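Laundry room tips for recording folding demos 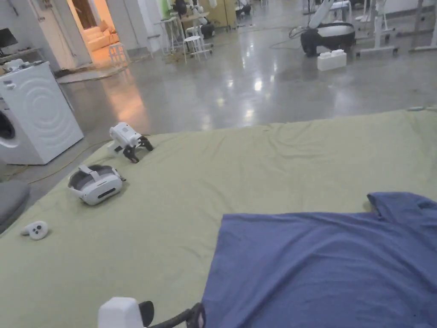

Use a plain sheet as the work surface and pull the big wrinkles out before each batch. Start with one item at a time. Towels first, then T-shirts, then anything with buttons.

Drop the cloth from waist height so it lands differently every time. If it falls nearly flat, pick it up and drop it again.

Keep both grippers in view through the whole fold. Pause 3 seconds at the end, hands still, then stop recording.

Run cables along the edge of the sheet and never across it.

Save in sets of 100 and label each by garment. Brisow needed over 1,000 folds before it handled sleeves well. Delete botched takes the same day.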